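Zeliline Mersha Bench Cell
Two-arm tabletop manipulation cell with fixed work practice set

Home / Equipment / Bench cells / Mersha

Supply status: built to order, Beltthorpe workshop
Documents with the cell: installation manual, Work Practice Set (revision C), blank risk assessment form, layout sheet pad

Overview

The Mersha is a bench-mounted two-arm cell for handling household goods at low payload. It is supplied to laboratories, test houses and training organisations that need an operator close to the arms for most of the working day. The cell is sold with the Work Practice Set as a controlled document. The purchaser may add to the set but may not remove a clause and continue to describe the installation as a Mersha cell.

The Work Practice Set does not replace the purchaser's own risk assessment. The cell is partly completed machinery until it has been installed on a bench, powered from the purchaser's supply and assessed with the objects that will be handled on it. A change of object class, gripper finger or bench position reopens the assessment.

What is supplied

Two arms on a common rear beam, with mounting plates and levelling feet
Two parallel grippers with angled fingers, status indicator on each body
Warosen controller, key-switch mode selector, wired enabling device
Two emergency stop stations, one fixed at the bench front and one on a lead
Floor marking tape and template for the operator boundary
Layout sheet pad, 50 sheets
Work Practice Set, printed and as an editable file

The bench is not supplied. Any rigid timber or metal-framed bench that passes the deflection check in section 2 of the manual is acceptable. Castors are not acceptable, locked or unlocked.

Principal figures

Gripper opening, maximum: 80 mm
Working depth from rear line: 400 mm
Front strip kept free of arm travel: 50 mm
Operator boundary from bench front, automatic mode: 1000 mm

The 50 mm front strip is enforced by the controller as a position limit on the finger tips. It limits the machine only. An object may lie across the strip, and a soft object may be dragged through it, so the strip must not be used as a hand rest in any mode.

Layout rules

A bench layout consists of targets and fixtures. Targets are the objects the arms are permitted to grasp. Fixtures are everything else on the surface, including items placed there to give the task a realistic background. Both classes are listed on the layout sheet before the key switch leaves the setup position.

Fixtures go on the rear line, against the wall or backing panel. Stacks on the rear line are limited to two items unless the stack is restrained. Low, flat fixtures may be placed forward of the line provided the arms have been run over them at reduced speed with no target in the grippers. Open holders are permitted when they stand without support and do not rock when tapped by hand. 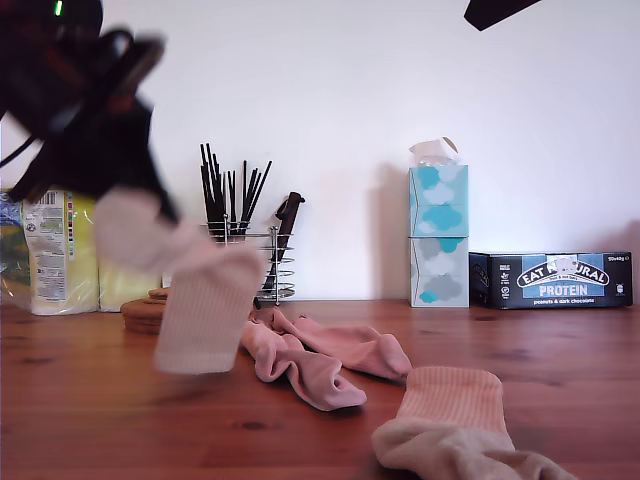
Clearance is assessed for the loaded gripper, including whatever hangs beneath it. An empty finger pair may clear a fixture comfortably and still draw a carried target across it. A sock held near one end hangs well below the fingers, and where its path crosses in front of a wire utensil holder and a stack of coasters, as it does with the pink sock carried on this bench, both fixtures belong in the clearance check even though neither will be grasped. The check is made with the longest target on the sheet, held at its extreme end. The gripper's green indicator is not evidence of clearance and must not be read as such; its meaning is set out under Status indication.

Knives and other bladed items are never targets on a Mersha cell. Where a bladed item is part of a background layout it is recorded as a fixture, stored with the blade down in a holder on the rear line, and removed by the operator before any entry to the working depth for target reset. The removal is a separate step on the reset card and is initialled.

Paper goods and food cartons may be used as fixtures if closed. Glass is not permitted in either class. Liquids are not permitted on the bench, on the beam or on the controller shelf. A drink left on the controller shelf is treated as a stop condition and logged.

Soft targets

Clause 6 of the set covers textiles and was rewritten for revision C after review by Glória Paiva, who maintains the document at Beltthorpe. The earlier text treated a garment as a rigid object with a generous outline. That approach gave a safe envelope for a folded towel and a poor one for anything that had been dropped in a heap.

The present clause requires the following.

6.1 Each textile target is measured fully extended, without stretching, and the length entered on the layout sheet.
6.2 Targets in loose contact with one another are treated as one target for clearance. Lifting one may bring another with it.
6.3 Drawstrings, loose threads and open loops are trimmed or secured before use. Items with metal fasteners are excluded.
6.4 A target caught on a fixture is released by opening the gripper. The operator does not pull against a closed gripper in any mode.
6.5 A target that falls from the bench stays on the floor until the cell is in setup. It is not caught.

Clause 6.4 accounts for most of the questions received since revision C was issued. The opening command is available from the enabling device in every mode except emergency stop. After an emergency stop the fingers hold their last position, and recovery follows the card fixed to the controller door.
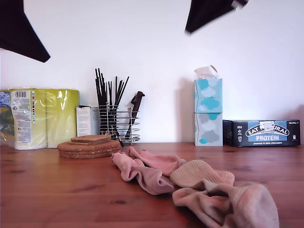
Purchasers who handle only textiles may apply to use the shortened layout sheet, which omits the rigid target columns. The fixture columns remain. Shortened sheets are printed on the same pad and identified by a T in the upper corner.

Modes of operation

Setup. Arm power removed. Hands may enter the working depth. Targets and fixtures are placed, measured and recorded in this mode only.

Guided. Arm power available through the enabling device. One operator holds the device and that operator alone may stand inside the floor boundary. Speed is capped by the controller and the cap cannot be raised from the operator screen.

Automatic. All persons outside the 1000 mm boundary. The boundary is a floor marking and provides no physical protection. Sites with general foot traffic must fit a fence or a presence-sensing device, selected under their own assessment. A prepared input for such a device is provided on the Warosen controller and is bridged at the factory; the bridge must be removed and returned with the commissioning record where a device is fitted.

The mode key has one position per mode and can be withdrawn only in setup. Duplicate keys are not supplied. A lost key is replaced with a new lock barrel.

Status indication

Each gripper carries an indicator on its body. Green means the gripper is powered and communicating. It does not show mode, it does not confirm that a target is held, and it does not confirm that the arm is stationary. Mode is shown on the controller and nowhere else. Training records from early installations showed operators treating green as permission to approach, and the induction now includes a written question on the point.

An unlit indicator with arm power available is a fault. The cell is returned to setup and the gripper lead inspected at both ends before a restart.

Bench surface and lighting

Varnished timber is acceptable. Where the surface is glossy the operator should check from the normal standing position that reflections do not hide the finger tips at any point in the working depth. Even, diffuse light on a plain backing panel makes soft targets easier to judge by eye. Spotlights fixed to the rear beam are not permitted, as the beam is a moving-load structure and has not been assessed for added mass.

Edges of the bench are kept free of tape residue and clamps. Cables run behind the rear line or below the bench.

Training

One day of induction for up to four operators is included in the supply. It is held at the purchaser's site after commissioning and is delivered by Yabsira Beyene or another Zeliline field engineer. The induction covers layout sheets, mode changes, release of a caught target, emergency stop recovery and the daily check. Operators complete three supervised resets before being signed on to the register.

Operators who have not worked on the cell for more than three months repeat the supervised resets. The register is the purchaser's record. Zeliline does not hold a copy.

Daily check

Completed by the first operator of the day, before the first mode change.

1. Both emergency stop stations pressed and reset in turn.
2. Enabling device tested at released, middle and fully pressed positions.
3. Finger pads inspected for tears, lint and adhesive.
4. Levelling feet tight, beam plates tight, no movement by hand.
5. Floor marking complete and legible.
6. Layout sheet present and matching the bench.

Lint is the most frequent finding on textile work. Pads are cleaned with a dry brush. Solvent softens the pad compound and a softened pad is replaced as a pair with its opposite.

Servicing and spares

Finger pads are a consumable and are sold in boxes of ten pairs. Angled fingers are sold in matched pairs only. Fingers made by the purchaser may be fitted if they are no longer than the standard part and have no edge sharper than the radius given in the drawing; the drawing is free on request. Annual inspection can be carried out by Zeliline or by a competent person using the inspection schedule in the manual.

Revision C of the Work Practice Set is sent to existing owners at no charge. Owners of revision B should discard unused layout sheets, which lack the extended length column. The next scheduled review is in August, and comments on clause 6 should reach the Beltthorpe office before then.

Ordering

State bench dimensions, supply voltage, intended object classes and whether a presence-sensing device will be fitted. A completed draft risk assessment is requested with the order and is required before commissioning.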